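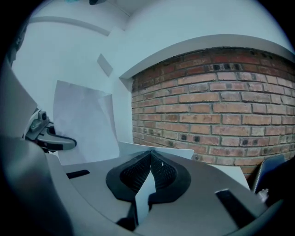 Datasets / Handheld / Collection rules

Home Datasets Tools Docs Contact

We use cookies to remember your settings. Accept | Manage

2 min read

# Hastgate handheld gripper set: data card

Maintainers: Xuân Vương, Ida Mühlbauer
Last edit: Feb 24, 2020

## Contents

1121 episodes recorded with the handheld gripper at two sites, Wirkham and Dornia. 268 are held out for testing. Do not tune on them.

## Before recording

- Seat the rubber mount fully on the housing. If it rocks under thumb pressure, refit it.
- Wipe the lens with a dry cloth. No solvent.
- Open and close the fingers fully once at the start of every episode. The loader reads this as the zero mark.
- Leave the fisheye view uncropped. The black corners stay in the file — the calibration expects them.

Plain walls give poor tracking. Choose a position with some texture in view, such as brickwork or shelving. White paint alone is not accepted.

## Rejection

An episode is rejected if:

- the opening finger cycle is missing
- a face or a readable name badge appears
- tracking is lost for more than 31 consecutive frames
- the operator changes hands

Rejected episodes are logged with a reason code and kept out of the release. Do not trim an episode to make it pass.

## Known issues

Wirkham episodes from early February use the old finger offset. Run `fix_offset.py` before mixing them with Dornia data. Gripper width is unreliable near full closure in both sets.

## Changes

Send rule changes to Mühlbauer as a diff against this file. Both maintainers sign off before the version number moves.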